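Durnalside Robotics Club
Student Project Report: Snack Sorting by Demonstration
Date: 26/06/2022

What we wanted to do

Our project started with the vending shelf in the Dingate building, which gets restocked by hand and is always a mess by lunchtime. We wondered if a robot could learn to sort snacks just from people showing it how. Programming every motion ourselves sounded painful (we tried that last year with the block stacker and spent most of the spring fixing angles), so this time we went with demonstrations. You hold a gripper in your hand, you do the task, and the recording becomes the training data. We loved this idea from the first meeting!

We named the project Duvance. The task we picked was simple to say: take a snack package and put it in the right part of a divided tray.

Setting up

We worked at the table next to the shelving rack in the lab. White paper went down first, since the bare wood gave us uneven color in the early test clips. The divided tray sits on top of the paper. We used a plastic one that lets light through, and we argued about that for a while, but it was the right size and already in the cupboard.

The hand-held grippers each have two fingers that close when you squeeze. The camera rides on the gripper itself, so the robot later gets the same view the person's gripper had. Practicing took longer than we planned. Everyone's first few tries were way too fast -- you want to move like you normally would, and the video turns to mush.

Collecting demonstrations

Our goal was 300 demonstrations, and we finished with nearly all of them usable after throwing out the bad ones. We recorded in blocks of 20 and then switched people, because your hand gets tired and your grip gets sloppy. Each demonstration took up to 15 seconds.

Soft packages were the hardest part by far. A box stays the same shape when you grab it, but a bag folds, slides and catches the light differently each time. We learned to pinch lightly and let the bag hang between the fingers on its way to the tray.
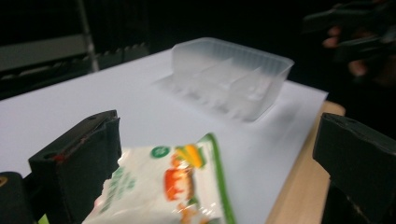
What we learned from training

We trained 2 versions of the model, one on boxes only and one on everything. The boxes-only version was smooth and almost boring to watch. The second one was much more fun. It hesitated over shiny bags, and a couple of times it let go too early and dropped one across a divider, but it also recovered from a bad grab in a way none of us had expected. There was a lot of yelling when that happened.

Blurry clips hurt us more than we thought they would. When we took the worst ones out, the robot lined up with the tray better, even with less data to learn from.

Next steps

In August we want to add a second tray and try the Ragab practice course, which has a moving belt. We also need to write down our labeling rules, because right now half of them are on a whiteboard that keeps getting erased.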